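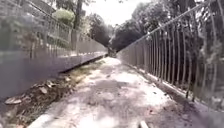 Concrete path with a long gray wall on the left.

Print this page
E-mail this page

Illero Cellar and Bottling Room – Walk-Round Checklist with Comments

Prepared by Seija Vuorinen. Covers the still room, blending floor, bottling line and bonded store. Please read my comments as well as the ticks, as I do tend to put the useful part there!

STILL ROOM

Spirit vapor alarm tested: OK
Sounded on the first press, and loud enough to make everybody at the far bench look up, so I'm happy. The test button cover is loose on its hinge and could do with a new screw.

Extraction fan running before heat-up: OK
Leena Huttunen had it going well before I came through the door, and the start time was written on the board as we agreed in June.

Hose couplings and gaskets: ATTENTION
The coupling on the low wines hose has a flattened gasket. It wasn't dripping when I looked, but please swap it before the next run and put the old one in the trash, not back in the drawer (I found two old ones in there already).

Floor drain clear: OK

BLENDING FLOOR

Tank labels match the batch sheet: ATTENTION
The 3,000 liter tank was labeled Cusi and the sheet said Ploneo. Leena knew perfectly well which liqueur was in it and she was right – we drew a sample and checked the strength against the record – but a person coming in fresh on Monday would have had only the label to go by. Corrected while I stood there. Thank you, Leena.

Ladder and platform rail: OK
Nice and solid. The rubber feet are new since my last visit and make a world of difference on that floor.

Sugar syrup kettle guard: OK
Guard in place, with burn gel in the first aid box beside it. Somebody has been using the box lid as a shelf for mugs, so please find the mugs another home.

Eye protection at the acid dosing point: FAIL
One pair on the hook and the strap was broken. I've lent you a pair from my own bag so that work could carry on, and I would love to have them back once yours arrive.

BOTTLING LINE

Emergency stops: OK
All tested with the line running. The one at the capper is stiff but works.

Glass breakage kit: OK
Brush, pan, gloves and log sheet all present. I read back through the log and it's very well kept, with the filler head cleaned down after every break.

Conveyor guards: ATTENTION
The guard by the labeler had been taken off for the changeover to the new Brorkel bottle and was leaning against the wall. I know the taller neck catches it. Please stop the line until it's back on, and ask the fitter whether the bracket can be raised a little.

BONDED STORE

Aisles clear: OK
Much better than last time, when I had to turn sideways to get past the cartons.

Stacking height: OK
The 18 pallets for the bar trade order are wrapped and squared up.

Spill kit and drum bund: ATTENTION
The bund under the 200 liter drums had rainwater in it from the roof vent. Pump it out and have the vent flap looked at.

Fire extinguishers in date: OK

TO DO BEFORE MY NEXT VISIT

Replace low wines gasket – Leena
New goggles at dosing point, two pairs – Leena
Labeler guard refitted and bracket raised – fitter
Bund pumped out, vent flap repaired – store team
Screw for alarm test button cover – whoever has the small screwdriver

Thank you all for the coffee and for your patience with my questions. Call me any morning before 10 if something on the sheet isn't clear.

Seija

Print this page
E-mail this page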